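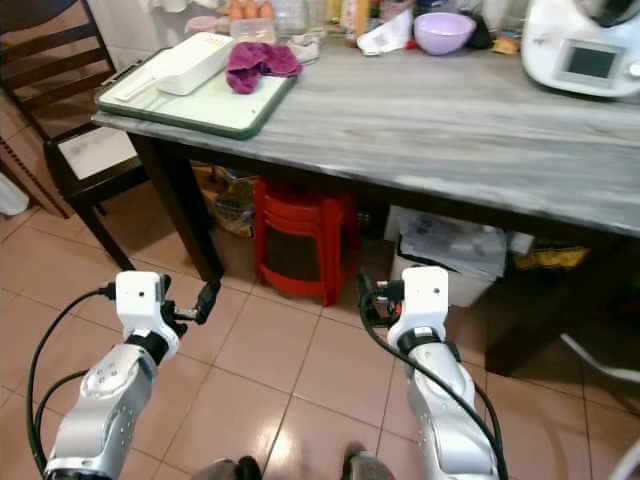 Visitors at Gredmont asked us after the last open day why nobody had told them where to stand, and they were right to ask. Section 5 is changed for this reason. Please read it again, also if you know the older version.

5. Demonstration with the two-arm unit at a kitchen table

5.1 Before the visitors come in

1. Place the unit in front of the long side of the table and lock the base.
2. Look at the cable of each wrist. It must follow the outside of the arm and have enough slack for a full turn.
3. Open and close both grippers 3 times from the Bretent panel.
4. Put the objects for the task on the table. Plastic boxes, bowls and cloths are good. Do not use glass or knives.

Note: A table with a shiny pattern can confuse the depth reading. If this happens, run the Venckus calibration again - it takes some 9 minutes.

5.2 During the demonstration

5. Keep visitors behind the floor tape. Chairs can stay in the room, but not inside the tape.
6. Say aloud "arms moving" and press Start.
7. Let the program finish one task before you answer questions.

CAUTION: Never reach over the table while the green lamp is on. If an object falls, leave it on the floor until you have pressed Stop.

5.3 After the demonstration

8. Press Park and wait until both arms are down.
9. Switch off at the wall and write the session in the Plendora log book.

For error codes, see section 7.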